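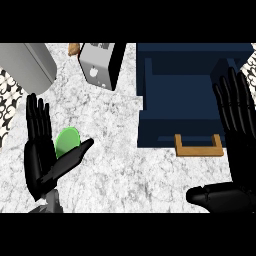

My breakfast has become a chemistry project. The oatmeal brags about fiber, the yogurt brags about protein, and the orange juice, which used to be satisfied with being orange, now claims to support my immune system. I would like somebody to support my patience.

The latest arrival is magnesium. Noslow sells it as a bedtime powder, Bravo puts it in a fizzy drink, and a company called Sturnus has worked it into a granola bar that costs 5 dollars and tastes like a clean sidewalk. The bar has 200 milligrams in it. A handful of pumpkin seeds will get you a good part of the way there, but pumpkin seeds have no marketing department.

I have nothing against magnesium. Muscles need it, nerves need it, and some people really do run low and should talk to a doctor. My complaint is with the idea that the rest of us are two scoops away from being fixed. At the Drarkby food fair in July a salesman asked how I slept. Fine, I said. He looked sorry for me and handed me a sample anyway.

Beans have it. So do spinach, almonds and brown bread, none of which needs a subscription. I ate the sample, by the way, and slept the same as always. The company has since sent me two emails asking whether I've noticed a difference, and I'm still working on a polite reply.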